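Print | E-mail this article
Reading time: 4 min

3.2 Costume, music and the formation team

When we sat down with the Pramdale formation team in August, we had expected to talk mostly about steps, and we were a little surprised (and rather delighted) at how long everyone wanted to talk about clothes. Of the 60 dancers who filled out our survey, 34 told us that they had first understood the mood of a routine when they tried on the costume, before they had learned the closing figures. Gallagher makes a similar point about the Plirncombe teams, whose tango medley was built from the walk-on outward, with the music for the middle section chosen last of all.

The ballroom team at Surkau worked the other way around. Their coach picked a waltz she had loved for years, cut it down to fit the time limit, and let the dressmaker listen to it in the sewing room for a week before anything was drawn. We find both approaches in our interviews, and most teams drift happily between them from one season to the next.

Figure 1
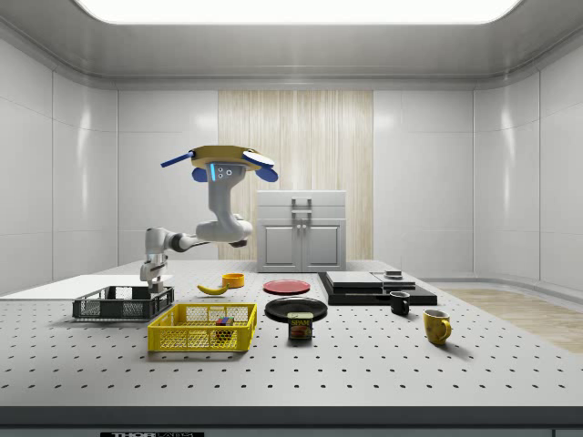 The walk-off deserves a word too, as it tends to be rehearsed least and remembered very well. Baptista suggests treating it as a short dance of its own, and several of the couples we met already do.

Contact us | Copyright Chuang Dance Papers | Back to top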